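Frequently Asked Questions: Remote Demonstration Sessions

These answers are intended for operators, visiting staff and partner organisations taking part in the Skadus demonstration programme. Please read them before your first booked session.

What is a demonstration?

A demonstration is one complete attempt at a task, carried out by a person who controls the robot arm from the operator desk. The movements of the arm and gripper are recorded together with the camera views. The recordings are later used to train the arm to carry out the same task without an operator.

Do I need previous experience?

No. All new operators complete an induction of 2 hours, followed by a practice block whose recordings are not kept. Experience with hand controllers is useful but is not required.

Which tasks are being recorded at present?

The current task group is named Nastis and covers light household handling: folding and moving cloths, placing items in bowls, and setting objects upright. Task cards are issued at the start of each block. Operators should not change the order of steps on the card.

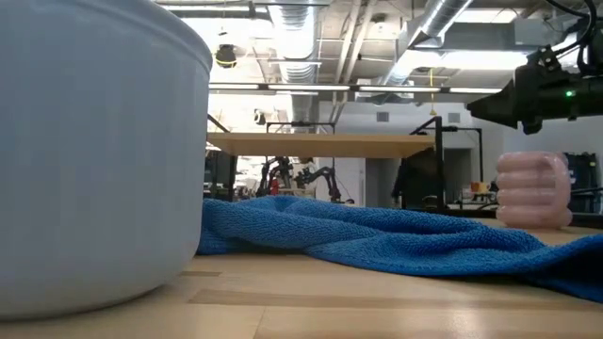

Amrani Operator Support

Why are towels and other soft items included?

A rigid object keeps its shape when it is gripped, and a cloth does not. A crumpled towel may present a different set of folds at every attempt, and the operator must choose a grasp point each time. Recordings that show this range of choices are of particular value to the programme. Please do not smooth the towel before starting unless the task card asks for it.

May I guide the arm by hand instead?

Hand guiding is permitted at stations marked for that purpose. The operator holds the wrist of the arm and moves it through the task at low speed. At all other stations the arm must be moved by remote control only, and no one may reach over the table while the arm is enabled.

What should I do if I drop an object?

If the object remains on the table and can be reached, continue and pick it up again. Recovery from a mistake is a valid part of a demonstration. If the object falls to the floor, end the recording, mark it "incomplete" and call the floor supervisor.

How many demonstrations are needed?

The target for the Nastis group is 3000 accepted demonstrations. As of May, 3572 had been submitted, including those still awaiting review. An operator usually records 12 in one block, though there is no penalty for recording fewer.

Why was my recording rejected?

The most common reasons are a late start, a long pause in the middle of the task, or an item left outside the area shown on the card. The reason is given beside each entry in the Trutska booking system. Operators who disagree with a decision may request a second review through the same page.

Will I appear in the recordings?

The cameras are directed at the work surface, but people elsewhere in the room may come into view. All persons entering the area are asked to sign the recording notice at reception. Sound is not recorded.

Can I book a session at the weekend?

Stations are closed on Sunday. Saturday blocks are released separately and may be booked by operators who have completed their induction.

How do I cancel?

Cancel through Trutska before the block begins. If the system is unavailable, leave a message with the operator desk, stating your station number and the start time of your block.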